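Search this site Go

How to clean a stainless steel sink without buying anything silly

I have owned my sink for 1,375 weeks, if you believe my sister, and in that time I've ruined its finish twice. Learn from me. The whole job takes less time than finding the rubber gloves.

Before you start

Clear the sink. Dishes go up on the counter, along with the dish towel you keep meaning to wash. You'll need bicarb soda, plain dish soap, white vinegar, a soft cloth and something dry to finish with. Steel wool stays in the shed. It leaves tiny bits of itself behind, which then rust, and you will blame the sink. 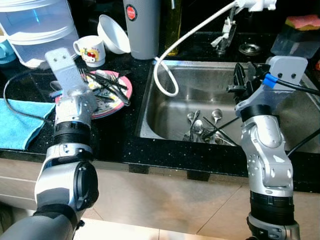 Step 1: Find the grain

Brushed steel has a grain, like timber, and you rub along it. Tilt your head until the light catches the lines. Going in circles feels productive and leaves a haze you'll be looking at for years. Rinse out the crumbs first, or you're just sanding with toast.

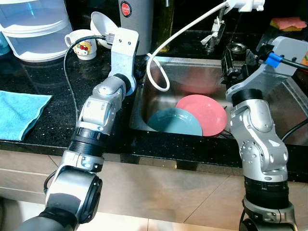 Words by Rehema Makori
Updated 12/14/19

Step 2: Bicarb, then soap

Sprinkle bicarb over the damp basin, add a squirt of soap and work it along the grain with the cloth. Do the walls, then the floor, then the rim, where the water spots gather and hard water does its worst. Leave the paste on any stubborn marks for 5 minutes. My neighbour Wekesa leaves his overnight and has to chisel it off at breakfast.

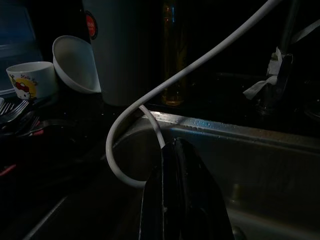

Reading time: 2 min

Step 3: Vinegar for the white crust

Rinse the paste away before the vinegar comes out. Mixed together they fizz beautifully and mostly cancel each other out, a fact that has not slowed the internet down at all. Wipe the vinegar over the chalky spots, give it a minute and rinse again. Keep it off natural stone counters, granite included, as it can dull the sealer. And never let it, or anything else, near bleach.
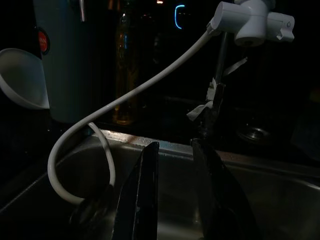 Step 4: Dry it properly

Every colour of cloth works, provided it's dry. Start at the back edge around the tap, where puddles like to hide, and finish with the basin. A drop of olive oil on a paper towel will bring up the shine if guests are coming. Mine have yet to mention it.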